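Small weddings board > Speeches, readings and the rest of it

We use cookies to keep you logged in and to remember which threads you have read. Accept / Manage

Posted 2nd September by Peadar Cronin, board moderator

Thread: Second marriage, both over sixty. Do we have to do speeches?

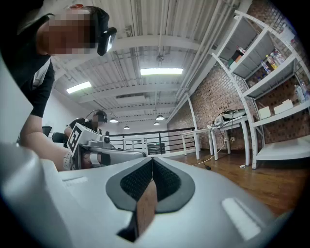 Original post

flanagan_widow
My fiancé and I are getting married in October, in the back garden if the weather behaves and in the garage if it doesn't. We have each done this once before. I was widowed, he was divorced, and between us we have five grown children and opinions to match.

He wants speeches. Specifically he wants to give one himself, and he has started it, and it is 2,000 words long and has only gotten as far as the night we met. I would like to sign the book, eat the ham and sit down. I've told him I'll allow one toast, and that it should be over before the ice melts.

Is it mean to ask a man in love to be brief?

Replies

curard67
Not mean. I timed my brother-in-law at his second wedding and he went 19 minutes, six of them on the car he was driving when he met her. It was a nice car. We all knew it was a nice car.

Let him write the long one and give it to you in an envelope. Then let him say three sentences out loud.

MrsPettibone
I'm going to disagree with curard67, gently, and then less gently if needed.

My husband gave a long speech at ours. He was 71 and I was 68, and he'd been a quiet man for all of the years I'd known him. I thought he'd say thank you for coming. He went on and on. He talked about my handwriting! He said he'd kept a grocery list of mine because of how I made the letter g. I was so embarrassed I looked at my shoes the whole time.

He's been gone four years and I could recite you that speech. I would not want it in an envelope.

curard67
Well, now I feel like a heel.

I stand by what I said about the car, though.

sindeck
Practical question for the OP. How many guests? A long speech to 80 people who have been standing on a lawn is a different animal from a long speech to a dozen at a table. Chairs matter more than talent.

Also, who is going first? If one of the five kids has something prepared, put them before him. You can't follow a man who has just wept over a grocery list.

flanagan_widow
80 on the nose, if his cousins all come, and his cousins have never turned down ham.

Chairs, yes. We've rented some. The kids haven't said anything about speaking, although my youngest has been suspiciously nice to me, so I assume there's a poem.

MrsPettibone, I read yours twice and then went and stood in the kitchen for a bit.

no_more_toasts
I'll be the bad guy. I've been to a lot of second weddings (I'm at that age, it's those and hip replacements) and the thing that gets forgotten is that the kids are sitting right there. When my dad remarried he gave a beautiful speech about how he'd never known real love until her. My mother's sister was at table two. You could have heard a roll drop.

So I don't care about the length. I care about the word "never," and "finally," and "at last." Go through it with a pencil.

MrsPettibone
no_more_toasts, that's fair, and I hadn't thought of it. Mine mentioned his first wife by name and thanked her. I liked him for it. Some people in the room plainly didn't know where to look.

sindeck
Don't mention anybody's first spouse by name unless you've asked the children. I've seen it go both ways and one of the ways ended in a parking lot.

no_more_toasts
Disagree. If someone died, leaving them out is louder. Divorced, sure, leave it alone.

sindeck
And if it's one of each, like the OP?

no_more_toasts
Then I'd eat the ham and sit down.

flanagan_widow
I asked him last night to read me what he has. I had my face all ready, the polite one. He got as far as me dropping my keys down the storm drain outside the library, and him lying on his stomach in a good coat trying to reach them with a coat hanger — I'd forgotten the coat hanger — and he had to stop and find his glasses, which were on his head.

We've settled on 200 words, and I get to cut, but I can't cut the drain. He'll do my late husband by name. I called all the kids about it and four said yes right away. The fifth said, "Obviously, Mom," and hung up, so that's the poet.

curard67
What happened to the keys?

flanagan_widow
Still down there as far as I know. He drove me home.

curard67
What kind of car

Replies to this thread are now slowed to one per hour.

Contact the moderators | Board rules | © Small weddings board | Back to top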